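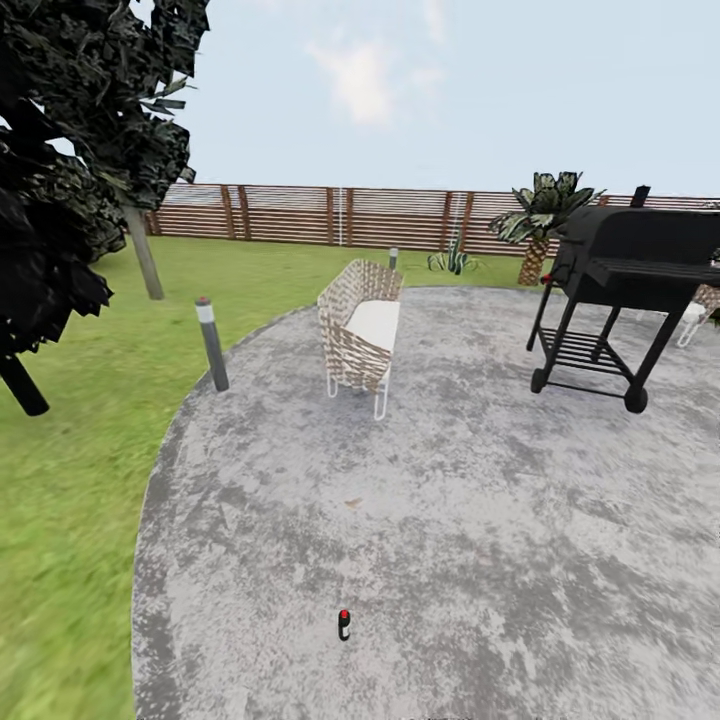

Inês Morais, for the Ellari simulation group
Thread, 6 posts

1/6 We are sharing a result from our work on outdoor object search in simulation. The test yard is one of 200 built for the study: a round concrete patio, a lawn and a plank fence at the back.

2/6 The question was narrow. Does a search policy trained only on indoor scenes still find small items outdoors? Small items are the hard case. The one with the red top, standing alone on the concrete, is tiny next to the grill and the wicker armchair.

3/6 Method: we ran 2742 search episodes with the Raptis planner. Each episode gave the agent a start pose, a target name and a fixed step budget. No map was supplied.

4/6 The agent reached the target in 2157 episodes. Most failures came from stopping early on a larger object with a similar color. Furniture legs were the second cause — thin shapes were often missing from the depth estimate.

5/6 Adding a second look from a lower camera height reduced early stops. It did not help with thin legs. We report both outcomes in the paper, along with the per-yard scores.

6/6 The yards and episode lists will be released in April under the project name Purkitik. Tonlow provided computing time. Questions about the scoring rules may be sent as replies to this thread.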